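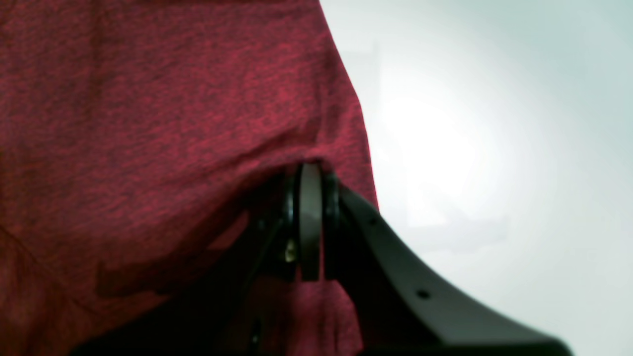 사진: Hường Chu

빨간 티셔츠 얘기부터. 멜란지라고 하나, 진홍이랑 라즈베리색이랑 좀 더 어두운 실이 섞여서 얼룩덜룩한 그 원단. 단색 빨강은 빨면 금방 티가 나는데 이런 건 색이 바래도 잘 모른다. 그래서 계속 입게 되고, 그래서 못 버리고.

2018년 6월 14일. 옷장 정리 이틀째. 점심 먹고 시작했는데 벌써 어둡다. 급하게 쓴다. 내일 아침 일찍 나가야 해서.

원래는 서랍 한 칸만 하려고 했다. 진짜로. 양말만 짝 맞추고 끝낼 생각이었는데 양말 밑에서 작년 수영복이 나오고, 수영복 옆에서 1월에 그렇게 찾던 회색 목도리가 나오고. 그때 없어진 줄 알고 새로 샀는데. 똑같은 회색으로. 이제 두 개다.

그래서 결국 전부 꺼냈다. 침대 위에 산더미. 세어봤다. 티셔츠만 41장. 41장!! 나 혼자 사는데. 동생한테 말했더니 자기는 50장 넘을 거라고, 세어보지도 않고. 위로가 되긴 했음.

어디서 이렇게 왔나 생각해보면 산 건 얼마 안 된다. 행사에서 받은 거, 예전 회사 Parametti 다닐 때 해마다 나눠준 거 (가슴에 로고가 너무 커서 집에서도 잘 안 입는다), 엄마가 시장에서 세 장 묶음으로 사다준 거. 그리고 Giáp 갔을 때 비 맞고 급하게 산 거. 이건 목이 다 늘어났는데도 잠옷으로 최고다. 목이 늘어나서 최고인지도.

개는 법은 요즘 이렇게 한다. 전에 물어보신 분 있어서 적어둠.

바닥에 앞판이 아래로 가게 펼친다. 손바닥으로 가운데서 바깥쪽으로 쓸어준다. 이걸 대충 하면 나중에 안쪽에 주름이 잡혀서 펼쳤을 때 배 한가운데 가로줄이 생긴다. 면 섞인 부드러운 니트 원단은 특히 그렇다. 손가락으로 밑에서 살짝만 밀어도 천이 몰려서 울어버리고, 다시 펴면 또 다른 데가 울고. 나는 그냥 양쪽 어깨를 잡고 한 번 탁 턴 다음에 다시 놓는다. 그게 제일 빠르다.

그 다음 양옆을 접어서 길쭉하게. 폭은 18센티. 서랍 칸막이가 딱 그 폭이라서 이렇게 정했고, 다른 집은 다른 숫자겠죠. 소매는 뒤로 접어 넣는다. 밑단부터 반, 또 반. 세워서 넣는다. 얇은 건 자꾸 쓰러지는데 그건 돌돌 말았다. 둘이 섞여 있으니 보기엔 별로인데 뭐 어때 서랍 닫으면 안 보인다.

칸막이는 Wiltitz 거. 전에 쓰던 Clovico 상자는 뚜껑이 있어서 예쁘긴 한데 뚜껑 여는 게 귀찮아서 결국 위에 옷을 쌓아두게 되더라. 뚜껑 위에 옷, 그 위에 또 옷. 지금은 그 상자에 전선이랑 건전지 넣어둔다. 아주 잘 쓰고 있음.

버리는 기준은 아직도 모르겟다. 1년 안 입은 건 버리라는데 그럼 결혼식 가는 옷은 어떡하고. 이번엔 그냥 냄새 맡아보고, 입어보고, 거울 안 보고 벗고 싶으면 봉투행. 그렇게 하니까 꽤 나갔다. 봉투 두 개 꽉. 하나는 수거함에 넣었고 하나는 아직 현관에. 현관에 두면 꼭 다시 뒤지게 되는데. 벌써 한 번 뒤졌다. 남색 줄무늬 하나 도로 꺼내옴.

빨강 계열은 따로 모아뒀다. 색깔 빨래 때문에. 예전에 빨간 티랑 흰 수건을 같이 돌려서 수건이 전부 연분홍이 된 적이 있다. 한 50번은 빨았을 텐데 아직도 분홍이다. 손님 오면 원래 그런 색인 척한다. 그 뒤로 빨강은 무조건 빨강끼리, 찬물, 뒤집어서. 건조기도 안 돌리고 옷걸이에 거는데 어깨에 뿔 생기는 게 싫어서 밑단을 집게로 집어 거꾸로 넌다. 그럼 밑단에 집게 자국이 생긴다. 답이 없다. 좋은 방법 아시는 분은 댓글 좀 부탁드려요.

바지는 손도 못 댔다. 니트류도 아직 큰 가방에 그대로. 방습제를 사놨는데 어디 뒀는지 모르겠고, 아마 정리하다가 어딘가에 '정리'를 한 모양이다. 수납장 위 아니면 싱크대 밑. 내일 찾아봐야지.

침대 위에 아직 옷이 반쯤 남아서 오늘은 한쪽으로 밀어놓고 그 옆에서 자야 할듯. 어제도 그랬다. 새벽에 발로 차서 바닥에 다 떨어뜨렸고 아침에 다시 갰다. 오늘은 벽 쪽으로 밀어둬야겠다.

다음 글은 바지 편. 청바지를 세워서 넣으시는 분들 대체 서랍이 얼마나 깊은 건지도 알려주세요. 우리 집 건 세우면 안 닫힌다. 일단 세탁기 다 돌아갔다고 삑삑거려서 널러 갑니다.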